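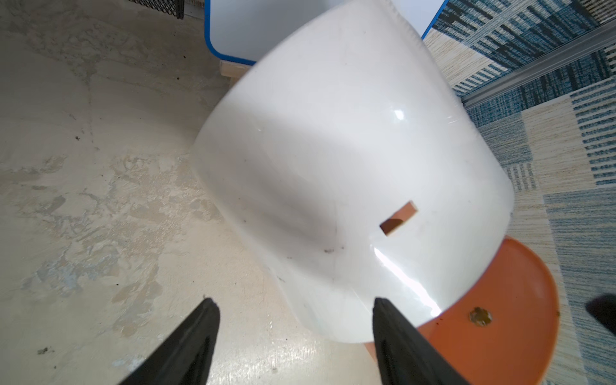 Prumeo 16 Utility Bucket in Glossy White

We have carried the Prumeo in one form or another for years, and it is still the bucket we reach for ourselves when there is a floor to mop or a flower bed to water. It is a big, plain, white plastic bucket with gently curved sides and a rounded rim that is kind to your hands, and it holds 16 quarts when filled to the top (you will want to stop a little short of that if you are carrying it up stairs!).

The finish is glossy, so most dirt comes off with a wet rag and a drop of dish soap. White plastic does pick up scuffs and the odd dark speck once it has spent time on a concrete floor, and we think that is fine in a bucket. If you like yours spotless, a little baking soda paste will take care of most marks - just go easy, as hard scrubbing dulls the shine.

There is a small rectangular slot through the plastic. Please look at it before you order, and if you have questions about how it will suit the job you have in mind, write to Liv Sandberg at the shop and she will gladly talk it over with you, probably at some length.

What people use it for

Haf Samuel keeps hers in the potting shed for trimmings and old twine. Usman Soomro bought a dozen for his workshop, where they hold offcuts and rags and get turned upside down at the end of the day so they don't fill up with sawdust. We have also heard from customers who store dog toys, clothespins and Christmas lights in them.

Details

Material: plastic
Color: white, glossy
Capacity: 16 quarts
Cleaning: warm water and mild soap, air dry
Storage: indoors, away from heaters and strong sun

Ordering

Single buckets ship within 48 hours. Larger orders come from our Rutier warehouse and take a bit longer, so do let us know early if you need them by a certain day - December is always busy for us. Unused buckets can come back within 180 days for a full refund, and we only ask that you rinse off any dust first.

Page updated November 20, 2020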